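3. Descaling and first use after storage

Read section 2 before you start. Keep the Cendau kettle off its base and unplugged until step 6.

You will need 500 ml of white vinegar or one sachet of descaler, a jug and a soft cloth. Do not use wire wool or scouring powder on the inside.

1. Lift the lid and look at the floor of the kettle. Light brown spots are mineral marks and can be removed. Pitting cannot, and the kettle should go back to the shop.

2. Pour in the vinegar and top up with 900 ml of cold water. Stay below the MAX line. 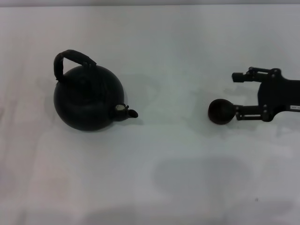

3. Leave to stand for an hour. In hard water areas leave it overnight.

4. Empty into the sink and rinse three times with fresh water. Tip the kettle well forward on the last rinse so that grit does not collect behind the spout filter.

CAUTION: Never put the kettle under a running tap with the lid shut. Water can get into the switch housing.

5. Wipe the outside with a damp cloth and dry the contacts underneath. Wait 9 minutes before putting it back on the base.

6. Fill to the MIN line, boil once and throw the water away. Repeat if you can still smell vinegar.

Note: Matt finishes show finger marks and dried limescale more than polished ones. A drop of washing-up liquid in warm water will shift both. Rinse the cloth and go over it again.

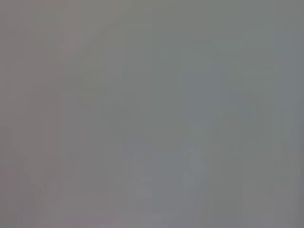
Text: Ehab Amrani
Checked by: Barry Hollis
Revised November

3.1 Filter

The filter unclips from inside the spout. Push the tab down and pull towards you. Soak it with the kettle in step 3, then brush it under the tap. Replacement filters are sold in packs of 3 under the name Tazi.

3.2 If the kettle switches off early

Let it cool with the lid open, then go back to step 1.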